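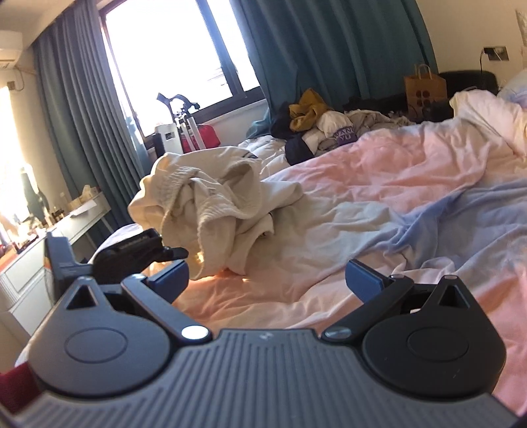
Colchas, mantas y sábanas con historia: buscamos participantes para el archivo Prumov

Convocatoria abierta, publicada el 6 de febrero de 2020

En casi todas las casas hay una. Está en el altillo, en el fondo del arcón o puesta en la cama de la habitación de invitados, y cuando alguien pregunta por ella la conversación se alarga hasta la hora de cenar. La colcha que tejió una abuela durante un invierno larguísimo, la manta que vino en barco, las sábanas del ajuar que no se estrenaron nunca porque siempre se guardaban para una ocasión mejor. En Prumov llevamos tiempo recogiendo esas conversaciones y queremos escuchar muchas más. ¡Ojalá la tuya!

Prumov es un archivo de ropa de cama y de los relatos que la acompañan. Empezó como un taller de remiendo en la antigua tintorería Baysal, en Divwood, donde la gente venía a arreglar un dobladillo y acababa contando quién lo había cosido la primera vez. Usa Boonchu, que daba aquellas clases, se puso a apuntarlo todo en un cuaderno de tapas verdes. Del cuaderno pasamos a una grabadora, de la grabadora a un fichero, y hoy el archivo tiene 1027 fichas con su fotografía, su descripción técnica y, en la mayoría de los casos, la voz de quien trajo la pieza.

Ahora abrimos una nueva temporada de recogida y nos hace muchísima ilusión, porque por primera vez vamos a trabajar también en Ritthorpe, al otro lado del río, donde las fábricas de mantas dieron trabajo a barrios enteros y de donde apenas tenemos testimonios.

A quién buscamos

Necesitamos 60 participantes que tengan en casa una pieza de ropa de cama con algo que contar y que quieran dedicarle un rato. La pieza puede ser antigua o reciente, hecha a mano o comprada en un mercadillo. Nos interesan lo mismo un cubrecama de ganchillo que una funda nórdica de estampado imposible que ha sobrevivido a cuatro mudanzas. Tampoco importa el estado: las manchas, los zurcidos y las esquinas comidas por la polilla son parte de lo que queremos documentar, y en el taller les tenemos bastante cariño.

Puedes participar si tienes 17 años o más (las personas menores de edad necesitan una autorización firmada) y vives, trabajas o has vivido en Divwood o en Ritthorpe. No hace falta saber coser ni conocer el nombre de los puntos. Si no sabes de qué tejido es tu colcha, tráela igual y lo miramos juntos con la lupa, que es uno de los mejores momentos de la visita.

Nos gustaría especialmente hablar con:

- Personas que trabajaron en los telares, en el cardado o en el almacén de las fábricas de mantas de Ritthorpe, y también con sus hijas e hijos.
- Familias que trajeron su ropa de cama de otro país o que la recibieron por correo.
- Gente que lavaba, planchaba o reparaba sábanas para hoteles, internados u hospitales.
- Quienes aprendieron a hacer una cama de una manera muy concreta - en el servicio militar, en una clínica, en casa de una tía exigente - y la siguen haciendo así.

En qué consiste participar

Son dos encuentros. En el primero vienes con tu pieza al taller, o vamos nosotros a tu casa si pesa mucho, si es delicada o si prefieres no moverla. La extendemos, la medimos, anotamos el tejido y las costuras y hacemos fotografías del conjunto y de los detalles. Mientras tanto, charlamos. Usa tiene un talento especial para encontrar el hilo que no corresponde, ese trocito de reparación hecho deprisa con el color equivocado, y de ahí suelen salir las mejores historias.

El segundo encuentro es la entrevista grabada, solo de audio. La lleva Kenta Hattori, coordinador de la parte oral del archivo, y se hace sin cuestionario cerrado: a él le interesa saber cómo se dormía en tu casa, quién compartía cama con quién, cuándo se sacaban las mantas de invierno, a qué olía el armario. Puedes parar cuando quieras, saltarte lo que no te apetezca contar y venir con otra persona. Hemos grabado a hermanas que no se ponían de acuerdo en nada y el resultado es una maravilla.

Después te enviamos la transcripción para que la corrijas. Nada entra en el archivo hasta que le das el visto bueno, y eres tú quien decide si la ficha lleva tu nombre, unas iniciales o ninguna referencia personal. La pieza sigue siendo tuya en todo momento. No aceptamos donaciones en esta temporada, por falta de sitio adecuado para guardarlas.

Qué te llevas

Una copia de las fotografías y de la grabación, un informe breve sobre los materiales y la técnica de tu pieza y consejos de conservación pensados para ella: cómo doblarla, con qué envolverla, si conviene lavarla o es mejor dejarla tranquila. Te pagamos el transporte hasta el taller y hay café, té y un bizcocho que cambia cada semana según quién lo haga.

Además, todas las personas participantes tienen plaza en uno de los talleres de zurcido que da Usa en primavera. Son grupos de ocho alrededor de una mesa grande, con luz de la buena, y se puede ir sin haber enhebrado una aguja en la vida. Trae algo que quieras arreglar. Si no tienes nada roto, te prestamos un retal y unas tijeras y lo rompes tú, cosa que a algunos les cuesta más que coserlo.

En julio montaremos una pequeña muestra en la sala de abajo de la tintorería, con fragmentos de audio y algunas de las piezas documentadas. Quien quiera prestar la suya durante esos días podrá hacerlo con un acuerdo de préstamo aparte. Participar en el archivo no te compromete a exponer.

También buscamos manos para transcribir

Junto a la convocatoria general, abrimos un grupo de transcripción. Se trata de escuchar las entrevistas y pasarlas a texto respetando la manera de hablar de cada persona, con sus refranes, sus palabras de fábrica y sus silencios. Estamos haciendo un glosario con el vocabulario que va apareciendo, y hay términos de los telares que no hemos encontrado en ningún diccionario, así que este trabajo tiene mucho de detective.

Puedes transcribir desde casa o en el taller, donde hay auriculares y pedal para controlar el audio. Pedimos buena ortografía, paciencia con las grabaciones en las que se cuela la cafetera y discreción con lo que se escucha. Kenta hace una sesión de formación al principio y revisa contigo la primera transcripción. Si hablas tailandés, turco o portugués, escríbenos cuanto antes, porque tenemos entrevistas esperando.

Cómo apuntarse

Mándanos un mensaje desde el formulario de la web de Prumov o deja una nota en el buzón de la tintorería Baysal, en la entrada del patio. Cuéntanos:

- Tu nombre y la mejor forma de localizarte.
- Qué pieza es y, si lo sabes, de dónde viene.
- Una anécdota o un recuerdo relacionado con ella. Con unas líneas nos basta.
- Si prefieres venir o que vayamos a tu casa.
- Cualquier cosa que debamos tener en cuenta: horarios, movilidad, idioma, alergia a los gatos (en el taller vive uno, grande y bastante dormilón).

Puedes adjuntar una foto de la pieza, aunque no es obligatorio. No la laves ni la planches antes de venir, por favor. Las arrugas de haber pasado años doblada en el mismo sitio nos dan mucha información, y más de una vez hemos podido saber en qué mueble se guardaba.

Respondemos a todo el mundo. Si se completan las plazas abriremos una lista para la temporada siguiente, y las personas vinculadas a las fábricas de Ritthorpe tendrán preferencia, ya que algunas son muy mayores y queremos llegar a tiempo. Si conoces a alguien que encaja y que no usa internet, imprime esta página y llévasela, o danos su teléfono con su permiso y la llamamos.

El taller está en planta baja y se entra por el patio, sin escalones. El timbre funciona cuando quiere: si no abrimos enseguida, toca en el cristal.

Tenemos muchas ganas de ver lo que guardas en el armario. ¡Escríbenos!

Usa Boonchu y Kenta Hattori
Archivo Prumov, Divwood

Utilizamos cookies propias y de terceros para mejorar tu experiencia de navegación. Si continúas navegando, consideramos que aceptas su uso. Aceptar | Configurar | Más información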